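4. Belt Tests as Documents

4.1 What the sheets say

A belt test leaves two kinds of trace. One is the belt, which fades. The other is the grading sheet, which in most schools goes into a folder and is never looked at again. We looked at it again. The Prothero collection holds 401 sheets from two schools, Moltum and Grimance, and of these 265 were complete enough to code. The rest lacked a rank, a result, or, in one memorable run from Grimance, everything except the fee.

Each sheet lists the forms, throws and falls asked of the student, with a column for marks and a wide box for remarks. The marks are of limited use. At Moltum they run from 1 to 10 on paper and from 6 to 8 in practice. An examiner who gives a 9 seems to regret it, and twice in the lower ranks a 9 has been struck out and replaced with "8, good." Grimance uses pass, strong pass and fail, and was sparing with the third.

The remarks box is where examiners let themselves go, within reason. We sorted the remarks by what they asked the student to fix: posture, timing, distance, breathing, or attitude. Posture leads at every rank below brown. Timing takes over after that, which fits the common view among teachers that a student can't be told much about timing until they have stopped falling over. Attitude is rare in writing, although anyone who has stood through a Grimance grading will know it isn't rare in speech.

4.2 Asking for the same thing in different words

The two schools share a root syllabus and would be offended to hear it. "Sink the hips," at Moltum, and "sit on the horse you don't have," at Grimance, attach to the same moment in the same form, and get the same result from students, namely a slightly lower version of what they were doing before. We coded such pairs together. Where one examiner's phrase had no match in the other school, we left it alone. "More river" is still uncoded.

A second reader went through the sheets without seeing the first reader's codes. The two agreed well on posture and distance and poorly on breathing, a word that examiners use for breathing, for pace, and for looking worried. After discussion we kept the category and widened its definition, which is the usual fate of a category one has grown fond of.

4.3 Practice at home

The sheets also hint at what students were expected to do between classes. Grimance examiners write "practice at home" as if home were a hall with a sprung floor. Moltum is more forgiving and names particular drills, mostly stance changes and slow turns, that need only a few steps in each direction. The Irusier handbook, which both schools sold at the front desk, goes further and gives floor patterns for small rooms, with the long forms folded back on themselves so that the student ends close to where they began. Purists dislike the folded forms. Students who live with furniture have been kinder to them.

Falls are another matter. The handbook allows a side fall on carpet for brown belts and above, and it asks beginners to wait for a mat, advice that the remarks on bruising suggest was taken loosely.

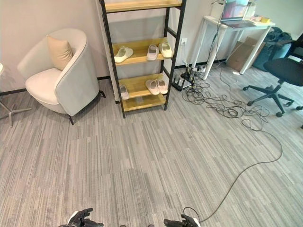
Figure 2. Carpeted floor with a white tub armchair by the wall.

4.4 Limits

Two schools are not a tradition. The sheets were also written by people who knew the student would read them, and often the student's parents too, so the remarks are politer than the gradings were. We have no sheets from students who left before their first test, and these may be the ones with the most to say about how the teaching worked.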